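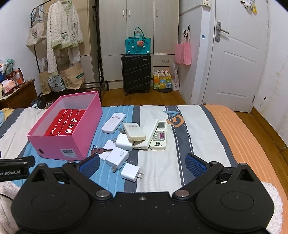
Kinmont Small Items — README

Version note: August 2, 2018

Summary

Kinmont Small Items is a set of records about sorting the loose things that collect in a bedroom: power adapters, remote controls, keys and the boxes they end up in. The sorting surface is a made bed. Each record covers one sort, with a list of the items, the container used and a short note on where things were placed. The set holds 994 records from 60 rooms.

Contents

items.csv — one row per item per record
containers.csv — one row per container
rooms.csv — floor, bed covering and large furniture
notes/ — free text, one file per record
CHANGES — corrections since the April release

Item classes

adapter. Any mains power adapter, with or without a cable. Cube adapters and larger laptop-style adapters share the class and are separated by the size field. If a wattage is printed on the housing, such as 90W, it goes in the rating field as printed. Do not work out a rating from the shape.

remote. Any hand-held remote control. The subtype is ac when the unit is clearly for an air conditioner, otherwise plain. Colour is recorded as it looks now, so a white remote that has yellowed is entered as cream.

keys. One entry per ring. Individual keys are not listed.

cable. Loose cables only. A cable still attached to an adapter belongs to the adapter.

Containers

Shoeboxes are the most common container. The fields are outer colour, lid (open, closed, missing), lining and holes. A printed paper insert counts as a lining and stays in the box during sorting. Barcode labels are noted as present or absent and the number is not copied. Many shoeboxes have a round hole in a short side; enter this under holes with the side.

Text on packaging is recorded by script only (Latin, Chinese, other). Translations were dropped after the first release as they were uneven in quality.

Bed coverings

The covering is described by pattern first and then by colour, in order of area where that can be judged. Striped covers with printed logos or road markings are entered as striped, with the print in the remarks field. White adapters and remotes on a pale stripe are easily missed when checking a list, so these records were checked by 2 people.

Room fields

Large furniture is listed once per room: wardrobe, desk, chair, shelf. Suitcases and handbags standing on the floor or on each other are listed under luggage and are never sorted.

Known problems

— Overlapping remotes. Where one lies across another, the lower one may have no subtype.
— Partly hidden adapters are entered with size unknown. Records from the Irkbridge rooms have the most of these.
— The Lozano rooms used an older sheet with no lining field. It is blank there, which does not mean the box was unlined.
— 2 records have no container row. They are kept so the numbering stays stable.

Corrections

Send the record number, the field and the new value to the Irnarau list. Corrections are applied at the next release and entered in CHANGES.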